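Anyone else mending their way through summer laundry?
Board: Home and Thrift > Clothes, Repair, Washing

patchpocket
Starting a thread because I'm so pleased with myself I can't keep quiet! I have spent the past month going through every T-shirt in the house and fixing what could be fixed. Hems, underarm holes, the little pinholes near the belt buckle that everybody gets, all of it. I'm at 17 shirts rescued and I have three left in the basket.

What changed things for me was finally learning to sew knits by hand. I always thought you needed a serger. You don't! A ballpoint needle, a stitch with some give in it (I use a catch stitch for hems) and a bit of patience will get you there. My hems used to pop the first time somebody pulled the shirt over their head, and now they stretch right along with the fabric.

Second thing - work on a big, clear, light-colored surface. I did my first few on my lap on the couch and every one came out puckered. White is best if you can get it, you see the thread ends and the dark lint right away.
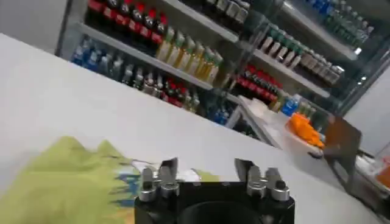 darnitall_50
Cheers on the 17, but I have to push back on the catch stitch. It's fine on a heavy tee. On thin jersey it shows through on the right side no matter how small you go. I switched to a tiny backstitch with wooly nylon thread and never looked back. Gikport sells it on small spools and one spool has lasted me two years.

patchpocket
Ooh, wooly nylon by hand? I thought that was only for loopers. Doesn't it fray in the needle?

darnitall_50
It fuzzes up. Dab of beeswax on the end, big-eyed needle, short lengths. You get used to it.

lintroller
Can I ask the dumb question? I see shirts for the price of a sandwich. At what point is this worth the evening? Not trying to be a jerk, I truly want to know how people decide.

patchpocket
Not dumb at all! I decide on fabric. If I hold it up to a window and the body of the shirt is still even, it gets fixed. If it's thin all over, it becomes rags, and I love having rags. And I like the evenings, so that part is free for me. Radio on, pot of tea, it's the nicest part of my day.

The bright ones are worth extra trouble in my opinion. Good lime and chartreuse are hard to find in a shirt with any weight to it, and you can't easily dye your way back to them after they fade. So I wash those cold, inside out, and dry them flat in the shade. Flat is important for anything you have just mended, too. A wet shirt on a hanger pulls at the shoulders and at your new stitches at the same time.
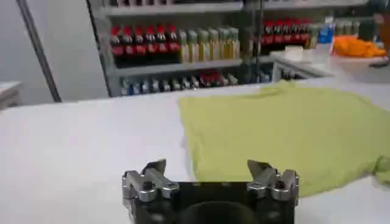
I smooth the side seams first, then the sleeves, and tug the hem square with both hands. Ten seconds of tugging and you can skip the iron most of the time. If a side seam has twisted around toward the front, it was cut off grain at the factory and you won't win that one, so wear it and be happy.

hemline_harriet
Disagree about the shade thing, at least where I live. It's so damp here in September that a shirt dried flat in the shade smells like a basement by dinner. I put mine on a mesh rack in front of a fan. Line in full sun for whites only.

patchpocket
Fair! I'm in a dry climate and I forget that not everyone is. A fan would do it.

lintroller
OK you've got me curious. I have a shirt from the old Gresimetti outlet with a hole at the collar seam, where the ribbing meets the body. Fixable?

darnitall_50
Easiest one there is. Turn it inside out, pin the ribbing back where it was, backstitch over the gap and half an inch past it on each side. Do not pull the ribbing tight or you'll get a wave in the neck.

patchpocket
Yes to all that. And do it before you wash it again, a collar gap doubles in size in one spin cycle.

Since people have asked me privately how I fold the finished ones - I don't have a system. I tried the standing-up-in-the-drawer method, and I tried the folding board from Lema. Both work great for a week. These days I lay the shirt face down, fold the sides to the middle, then bottom to top, done. If it gets left in a heap for an hour first, the world keeps turning. 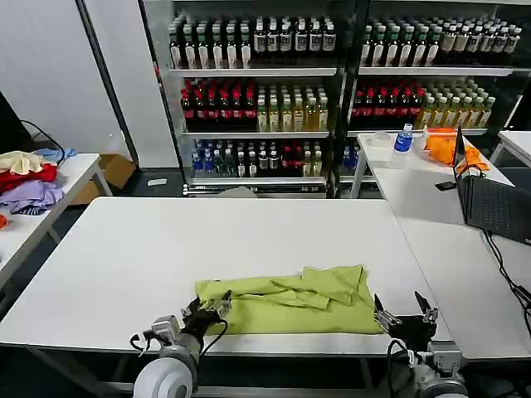
What I do care about is leaving room in the drawer. Shirts that are jammed in come out with a hard crease across the chest, and on a printed tee the crease is where the print cracks first. Half the shirts I patched had damage from the drawer and the zipper of a neighboring hoodie, so now hoodies live on hooks.

hemline_harriet
Hooks give hoodies that weird point at the back of the neck! Fold them and put them on a shelf.

patchpocket
Mine have hanging loops, so no point. I sewed them in myself, out of old twill tape. I can write that up if anyone wants it.

lintroller
Please do. Also, I did the collar. It's ugly on the inside and you can't tell at all from the outside. I'm weirdly proud?

darnitall_50
You should be. Ugly on the inside is how all of mine looked the first year. Go find another one.

patchpocket
YES! Welcome to the basket. Loops write-up coming tonight after 8, I just need to dig out the twill tape.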